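Shared kitchen mtg, 2022-10-18, started late (key)

Present: Bheki Jacobs (chair), Ákos Halász (notes), two from the Lefèvre side, one from Stever by phone, line dropped twice. Apologies from upstairs.

**1. Last minutes**
Read, fine. One fix: the August cleanup was done by Stever, not Varico. Ákos to correct.

**2. Pantry shelves**
Top shelf is clear now. Middle shelf still a mess, flour and rice in bags with pegs on. Bheki wants everything dry in a proper container by end of month. Lefèvre people say fine but who's buying. See item 4.

Moths: none seen since the traps went up. Leave traps where they are.

**3. Containers and lids**
Long one. Went through the cupboard before the meeting, 96 bases and nowhere near as many lids that fit anything. Lids with a broken clip go out, agreed. Lids with no base: keep until Friday in the blue tub, then out. Stever asked can they be recycled, Ákos to check with the council what they take.

The white ones with the clip tabs are worth keeping as a set. Bheki says wash the lids by hand, the dishwasher warps the rims. Stever disagrees, theirs have been through plenty of times. Left it at hand wash for now, top rack if you must. 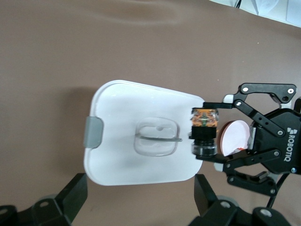
Labels came up again. Masking tape leaves gum on the plastic and it takes metholated spirits to get it off. Agreed: write on the base, not the lid, becuase lids get swapped. Name and date. Anything with no name goes on the bench at the end of the week and is fair game.

Lefèvre want their own shelf for containers. Bheki ok with it if they give up the drawer. They'll think about it.

**4. Buying new**
Two quotes in.
- Varico: $191 for the lot, delivery included, lids sold separatly after that if one breaks
- Skavarent: $2 a piece, minimum order 100, no spare lids

Some talk about colour, didn't go anywhere. Ákos prefers Varico for the spare lids. Bheki thinks we don't need that many of anything and we should finish the sort first. Put off to next meeting. Ákos to ask Varico if they'd do a half order and what that costs.

**5. Fridge**
Bottom drawer leaking again. Towel under it for now. Stever know a repair guy, will send the number round. Please stop putting open tins in there, tip it into something with a lid.

**6. Other business**
- Kettle ok after descale
- Dish rack wobbles, Bheki has a screwdriver, will look at it
- Tea towels: whoever takes them home brings them back. Down to the ones with holes
- Lefèvre asked about a second bin for soft plastics. Yes if it fits beside the door

**Actions**
- Ákos: fix Aug minutes, council re lids, half order from Varico
- Bheki: dish rack, empty blue tub Friday
- Stever: repair number
- Lefèvre: shelf or drawer, let us know

Next one same time next month, kitchen again unless the fridge has flooded it. Closed early, Stever line gone for good by then.

ÁH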